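School Bag Packing and Storage: Project Report
Submitted by Emilian Onu, Vallthorpe
Dec 17, 2020

2. Background

Students at Vallthorpe carry a backpack between home, the classroom and the locker area each day. Many bags are packed in a hurry, and heavy books are often placed in the front pocket, where they pull the bag away from the shoulders. The purpose of this project was to compare ways of packing an ordinary school backpack and to recommend one for use by junior students.

The bag was laid flat on its back for packing, with the straps underneath or to one side and the front pocket facing up. This position was chosen after trials in June, when bags packed upright tended to slump before the larger books were in place. 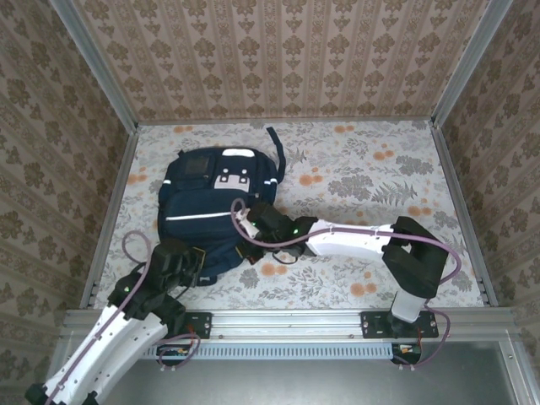
Books and folders were placed in the main compartment first, against the back panel. Clothing and the lunch container followed. The front pocket was kept for pens, keys and a travel card. The load was limited to 5 kilograms, including a water bottle holding 1000 millilitres.

3. Findings

A total of 266 packing trials were recorded. Items packed against the back panel shifted less when the bag was lifted by one strap. Colour-coded folders made little difference to packing time, although several students preferred them.

4. Recommendations

Junior students should be shown the flat packing method at the start of the year. Reflective strips should be left uncovered when clothing is tied to the outside of a bag.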